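Plerker Home Robot Build: Frequently Asked Questions

Last updated January 1, 2020

Thank you for all the mail! Plerker began as a corner of a shared workshop and a pile of parts, and I never expected so many of you to want one of your own. I've gathered the questions I get most often and tried to answer them the way I would if you were standing at the bench with me, so please forgive me if I wander a little.

What is Plerker, exactly?

It's a two-armed robot you can build at home or in a shared shop, meant for small household jobs like picking things up and putting them somewhere else. The plans, the parts list and the control software (which we call Asero) are all free to download. You supply the parts, the patience and a good sturdy table.

How long does a build take?

Mine took 14 weekends, but I was also figuring out the design as I went, and I rebuilt the left shoulder twice. If you follow the plans and your printer behaves itself, you should beat me handily. Please don't rush the wiring. I rushed the wiring, and I spent most of March finding out which connector was the trouble.

Do I need to build the robot before I can try the software?

No, and I'd really encourage you not to wait. Asero comes with a simulated apartment where you can drive both arms, turn the robot's base and practice reaching for things before you own a single motor. I do most of my own work there now, usually in the evening with a cup of tea, and only carry a change over to the real arms once it has run cleanly a good many times.
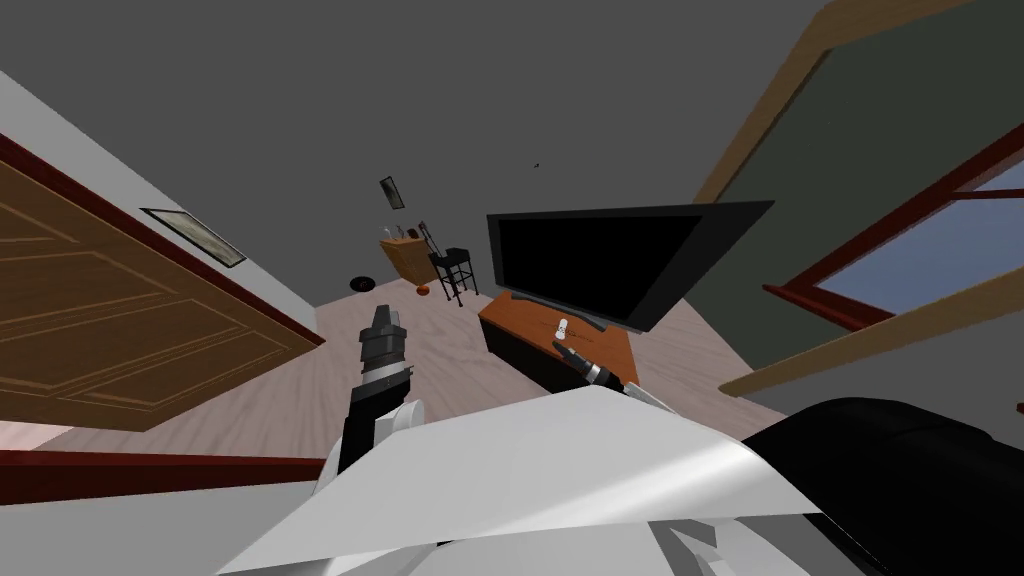

The simulated home uses the same joint limits as the printed parts, so if an arm won't reach something on your screen, it won't reach it on the bench either. Friction is where the two part ways. The grippers hold on better in simulation than mine ever have in real life, and you should plan on some fiddling with the finger pads.

Why does the horizon look tilted in my simulator window?

The view follows the robot's own camera, and if the mount angle in your settings file is off, the whole room leans with it. Open the camera section, set the roll value to zero, save and restart. A few of you have written to say you like driving with the tilt left in. I find it makes me a bit queasy, but it does no harm to the arms.

What should I practice first?

Small, light things on a flat surface at about the height of a TV stand. Come in slowly, stop short, check both views, and then close the fingers. Leave anything on the floor for later, when you have a feel for how far the body can lean.

Which motors do you use?

There are 16 in all, and we buy ours from Hartono. Other makes will fit if the mounting holes match the drawing. Check the drawing and not the store listing, please, as I have a drawer full of motors that were listed as a match.

Can I build this in a shared workshop?

Of course, that's where ours lives. We meet at Skistard on Wednesday evenings, and visitors are welcome to bring a half-finished arm along. Label your bins, clamp the base down before you power up, and keep the stop button where anybody in the room can get to it.

My arm shakes when it holds still. Is it broken?

Probably not! Nine times out of ten it's a loose horn screw or a gain set too high. Tighten the screws first, then lower the gain a little at a time until the arm settles. If it still trembles, send me your log file along with your software version and I'll have a look, though it may take me a week or so to write back.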